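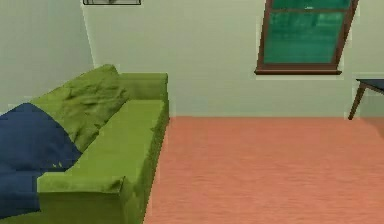 Notes From the Reading Chair

I finally did it. After years of saying I would, I gave up reading on my phone at night and went back to paper, and I have been boring everyone I know about it since June. So now it's your turn!

It started with my reading log. I keep one in a plain notebook (title, author, the month I finished, and a word or two so I remember what I thought), and when I sat down to look back over the last couple of years there were 133 books in it. Sounds great, right? Except I could not have told you the plot of half of them. There was one I'd marked "loved it!!" and I had to look up whether it was a novel or a memoir. It was a cookbook.

I read most of those on the phone, in bed, between checking the weather and looking at other people's kitchens. I'd do a page, get a message, answer it, do half a page, wonder how old some actor was. By the time I came back I'd lost who was talking. I used to be the kid who walked into door frames because she was reading on the way to the bathroom, so this stung a bit.

My rule for the summer was simple. Paper only after dinner, phone charging in the kitchen, and no fewer than 80 pages a week. That last number is low on purpose. I tried a bigger goal once and ended up speed-skimming a very sad book about lighthouses so I could tick a box, and I still feel bad about it.

The first week was terrible, by the way. I kept reaching for a phone that wasn't there. I read the same paragraph of a mystery over and over and then went to bed at nine like a toddler. The second week I got through a whole chapter without looking up. By the end of the month I stayed up until 1 a.m. with a library hardback and was useless the next day, and I was so pleased with myself.

The book that did it was The Lungu Letters, which a few of you have been pushing on me since winter. It's 607 pages. I know. I carried it home in a tote bag and seriously thought about taking it straight back. But if you can hang on through the opening part, with all the cousins, it turns into one of those stories where you start resenting your own family for wanting supper. Two sisters write to each other for most of their lives and lie in nearly every letter, and you slowly work out what each one is hiding. I'd guessed the business with the boat. I had not guessed the piano teacher.

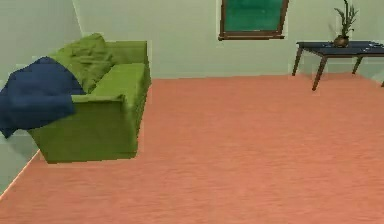 Where you read matters more than I ever gave it credit for, and I've had to rethink my whole setup. A bed tells you to sleep. A kitchen chair tells you to pay the gas bill. What I've landed on is a couch, sideways, back against one arm and feet toward the other, and I've become very picky about the arms. You want the thick, blocky kind, like on that green sofa, with a flat top that can hold up an elbow and a heavy book together. Mine are the skinny rolled sort and everything slides off, so I've been propping myself up with a folded quilt and a bed pillow, and my neck would like a word with me. A lamp behind your shoulder helps too. I moved mine from the other side of the room and couldn't believe I'd been squinting all that time.

Snacks: pretzels are fine, anything with powdered cheese is not, and I owe the library an apology for a certain page in the travel section. I've switched to grapes. If you're a tea person, use a mug with a lid, especially if you share your home with a dog who believes every lap belongs to him.

A lot of you wrote in last time to ask how I choose what to read next, and the answer is badly. I used to go by covers. Lately I've been letting Viola Gatti pick for me. She runs the used book stall at the Mamthorpe market, and if you tell her the last thing you loved and the last thing you threw across the room, she'll hand you something from under the table. She has been wrong only once with me (a western, too many horses, I didn't care if any of them made it). Her latest pick was a skinny little novel called Stedenum, about a man who takes a job winding the clocks in a town that's being emptied out for a reservoir. Hardly anything happens and I was in tears on the bus. She let me have it for two dollars, and she wants it back when I'm done, so I'm not totally sure what I paid for.

For those who like something lighter, I also tore through the first two Bratenus mysteries. They're short, they're silly, the detective is a retired piano tuner with a bad knee, and the killer is always somebody who was rude to a waiter. Perfect for a porch. Start with the second one, the first takes forever to get going and you won't miss anything you need.

I did quit one book this month. I won't name it, since I know at least two of you adored it, but I gave it a good hundred pages and the main character was still packing for her trip. I used to finish everything out of guilt. Now I figure there are too many good ones waiting. There are around 300 titles on my "someday" list, and at my new slow pace I'd better live to be very old.

A few odds and ends before I go. The swap shelf by the laundromat has been filled up again, heavy on thrillers and gardening, and somebody left a full set of those old sea adventures with the blue spines. Grab them before I do. If you borrowed my copy of the beekeeping memoir, no rush, but I'd love it back before the cold weather. And please send me your best long book! I want something fat and absorbing for the fall, no dragons, no diets, and I'd prefer that the dog lives. Just hit reply and tell me the title and where you were sitting when you finished it. I'll print a bunch of the answers next time.

Next issue I'm taking on audiobooks, which I've been grumpy about for years, mostly because I fall asleep and wake up in a different century. My sister swears by them for ironing. I'll have to find the iron first.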